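Hello from Cudska, and our new worktop guide for small kitchens is out

For immediate release, February

I've spent most of this winter thinking about worktops, and I'm very pleased to say the result is finally ready to share! Dagdag is our new free guide to sorting out a crowded kitchen counter, and it goes live on the Cudska website this month. It runs to 36 pages, you can print it at home, and you don't have to buy a single storage tub to use it.

I started Cudska as a little home organising business in Skasby, mostly doing wardrobes and the odd loft. Then people kept walking me into the kitchen. We'd be halfway through the coats and they'd say, while you're here, could you just look at this? So I looked, and I kept notes, and the notes got out of hand. Over the past year 384 households filled in our worktop survey (thank you, every one of you, especially those who wrote in the margins), and their answers run all the way through the guide.

The first chapter is about the bit by the tap. I'm a great believer in standing chopping boards upright at the back, because a board lying flat is a board with post on it by teatime.

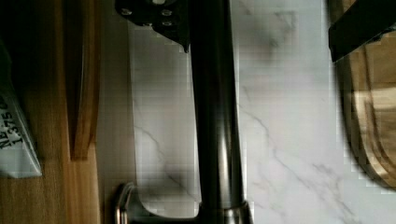 I do ask people to keep the lever clear, mind you. If you have to reach past something every time you fill the kettle, that something needs a new home, however nice it looks there. Give it a week somewhere else and see whether you miss it.

Chapter two is my favourite, and it's the one I expect to get letters about. It's all about crates, trays and caddies! I love them. A big open crate with compartments will take in the snacks, the packets and the odd bits that never had a shelf of their own, and you can lift the lot out of the way when you need to wipe down. A smaller caddy with a handle does the same job for tea. In our survey 49 households told us that tea was the single messiest thing they owned, which made me feel much better about my own.

What I'd say is don't tidy the crate too hard. Things go in, things come out, and a bag of crisps is allowed to lie any way it likes. The trouble starts when the counter fills up around it, so the guide has a page on working out which things really need to live beside the crate and which have just settled there.
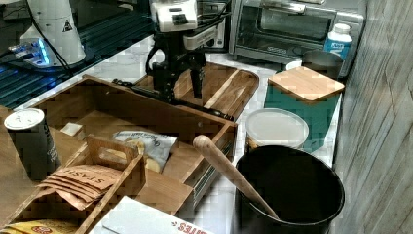
A compartmented crate and a tea caddy on the worktop, with a shallow divided tray behind.

There's a whole section on pots and spoons as well, and another on the jars and tubs that end up behind other jars and tubs. I've put in a simple sheet for drawing your own counter from above, with sockets marked, so you can move things about on paper before you start lugging the oven across the room. My back would have been grateful for that sheet some years ago.

Then we come to the big appliances. Ovens and toasters take up the space they take up, and I'm not going to tell anyone to give up toast.

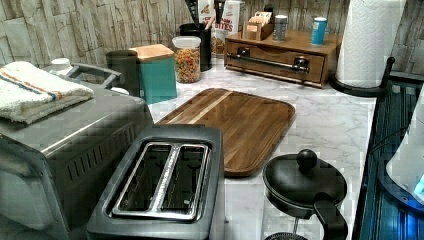

The tops of things are where I get a bit bossy. I know a countertop oven looks like a handy shelf, and a folded towel is the first thing to land there, but please find it a hook or a rail before you switch on. Chapter four has a page of towel ideas, including one for rented flats where you can't drill.

To go with the guide I'm running 2 evening workshops at Nurkine, the community kitchen in Skasby, both in March and both starting at 7pm. Bring a rough drawing of your worktop if you have one. Places are free, tea is provided (in a caddy, naturally) and you can book through the Cudska website.

Editors are welcome to reprint any one page of Dagdag with a credit to Cudska. If you'd like a printed copy, or a chat about counters, use the press form on our website and I'll get back to you myself, usually the same afternoon.

Ends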